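## 4. What the logbooks said

We asked households in Ovovbridge to test their pool water twice a week and write the result down. Of the 182 households that agreed to this, 83 returned a logbook complete enough to use. The remainder sent back logbooks that had been rained on, eaten at the corners, filled in by several hands with different ideas about decimal points, or abandoned in the second week with a shopping list on the facing page. We kept the shopping lists. They are outside the scope of this section.

The usable books cover 21 weeks and contain more than 3,000 entries for free chlorine and pH. Entries for total alkalinity are much thinner, as the alkalinity pad on the Memero strip changes from green to a slightly different green, and many participants left the column blank or wrote "green."

### 4.1 Suspiciously good water

The first thing any reader of the logbooks will notice is how well everyone is doing. Taken at face value, the pools of Ovovbridge are among the best balanced bodies of water anywhere. The most common pH entry by a wide margin is 7.4, which is also the value printed in bold in the middle of the Memero color chart, with the word IDEAL beneath it.

We had expected some rounding. A strip chart offers a handful of colored squares, and a person standing at the side of a pool in sunglasses has to choose one. What we had not expected was the direction of it. When the strip fell between two squares, participants overwhelmingly picked the one closer to the middle. Several wrote both values and crossed out the worse one. One household recorded 7.4 for every entry in the study, including a run of entries dated after the pool had been drained for relining.

The visiting readings tell a more ordinary story. On each visit a member of the team took a sample at elbow depth, away from the return jets, and measured it with a Plisari photometer. The photometer has no opinion about what the owner would like to hear. Its pH values were spread widely, with a long tail on the high side, as the literature on plaster pools and hard fill water would lead one to expect. Free chlorine was lower than the household entry for the same day in most pairs, and in a few pools was too low for the instrument to find.

We do not think participants were lying. Most were plainly trying hard, and the handwriting in the early weeks is lovely. A color strip asks for a judgment, and people who have just spent a weekend brushing tile are inclined to judge in their own favor.

### 4.2 Time of day

Participants were told to test before adding chemicals. The logbook had a column for the time and another for "dose added," placed in that order on purpose. Even so, a good share of the entries show a dose time earlier than the test time, sometimes by only a few minutes. Testing right after dosing gives a handsome chlorine number and says very little about the pool.

Evening entries were also common among people who work away from home. We have no complaint about this, except that strips are hard to read under a yellow patio light, and harder under the kind that turns itself off. Where a participant noted the lighting (we had not asked them to, and are grateful) the gap between strip and photometer was larger after dark. The orange pads used for pH suffered most. The purple chlorine pad held up better, perhaps because purple is difficult to mistake for anything else at 9 p.m.

A second evening effect concerns the strips themselves. The Memero tube must be closed at once, with dry hands. Tubes that lived indoors gave steadier results than tubes that lived in the pump housing, where it is warm and damp and where, judging from our visits, most of a household's pool supplies eventually end up. 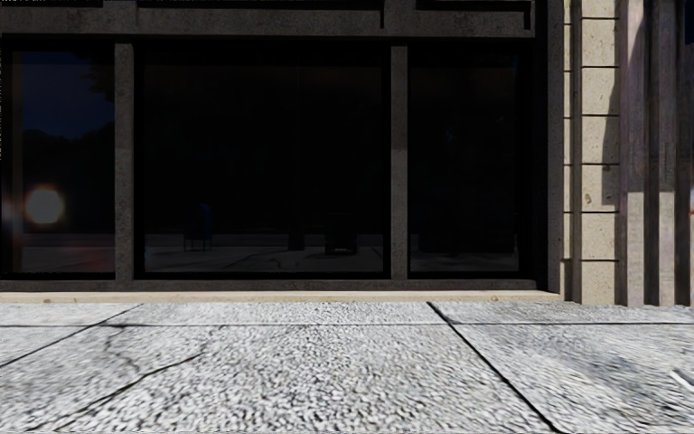 ### 4.3 Covers, and the lack of them

About the covers there is less to say than we hoped. Households with a cover used less chlorine on the days they used the cover. They used the cover mostly on days when nobody wanted to swim, which were also the cool and cloudy days, on which any pool loses less chlorine to sunlight. Separating the two would need households willing to cover a pool on a hot bright afternoon with children in the yard. We raised this with a few participants and were offered lemonade.

The logbooks do show that reels matter. A cover on a working reel went on most nights. A cover folded beside the pool went on for a week or so and then became a feature of the lawn. Owners of heavier covers often wrote "windy" in the margin on days when the nearby weather station recorded hardly any wind, and we have treated these as personal observations.

### 4.4 Switching to the drop kit

Halfway through the study, some of the households were moved from strips to the Sasaki drop kit, in which the user fills a small tube, adds reagent one drop at a time, and counts until the color disappears. We expected complaints and got them. The kit takes longer, the bottles must be held upright, and the powder spoon is roughly the size of something one would lose in grass.

Agreement with the photometer improved all the same. The improvement was larger for chlorine, where the user counts drops, than for pH, where the Sasaki kit goes back to asking which shade of red is nearest. Counting appears to leave less room for hope. A person who reaches the fourth drop and sees the sample go clear may be disappointed, but there is no fifth square to lean toward.

Dropout was higher in this group, as it would be. Those who stayed tended to stay with enthusiasm, and a few began testing daily, then twice daily, then before and after rain. Two books arrived with extra pages stapled in. One included readings for a neighbor's pool, taken over the fence with a pole, and we have excluded these on procedural grounds while admiring the pole.

We looked for an effect of pool size on accuracy and found none. We looked for an effect of pool age and found that most owners did not know the age of the pool. Former owners were blamed for a great many things in the remarks column: the skimmer, the slope of the deck, the shade of blue. It would be interesting to interview the former owners, who presumably live beside other pools and have views on whoever came before them.

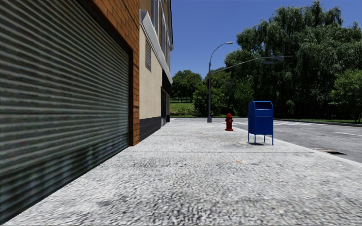 *Figure 2. Street frontage, computer rendering: roller shutter and brick pier, with a louvered vent in the cream wall beyond.*

### 4.5 Limits

Our households volunteered, own a pool, and finished a logbook. Each of these makes them unusual, and the third makes them very unusual. People who let a pool turn green by June are not well represented here, though one joined in April in what the remarks column calls "a fresh start" and withdrew in May.

The visits were announced ahead of time. In the days before a visit, recorded doses rose and so did the number of entries mentioning the brush. The photometer values in Section 4.1 should therefore be read as the condition of the pool when guests are coming. We would guess that ordinary conditions are somewhat worse, and we have no ethical way of finding out.

The strips came from a single batch, and we did not test whether another batch would read differently. We also let participants keep using their own thermometers, which was a mistake. Several of these were shaped like ducks, and the duck thermometers disagreed with each other when placed in the same bucket. Water temperature has been dropped from the analysis.

Finally, the study ran through one season with little rain. Heavy rain dilutes, lowers pH and brings in leaves, and a wet year would probably have given us wider swings and shorter logbooks. The three storms we did get are marked in nearly every book, often in capitals.

### 4.6 What we would change

A future logbook should have the chart removed from its inside cover. We had put it there to be helpful. It should ask for the color of the pad in words, or better, for the strip itself taped to the page, although dried strips darken and someone would have to look at all of them promptly. The dose column should move to the next page. The pencil supplied with each book should be attached with something stronger than string.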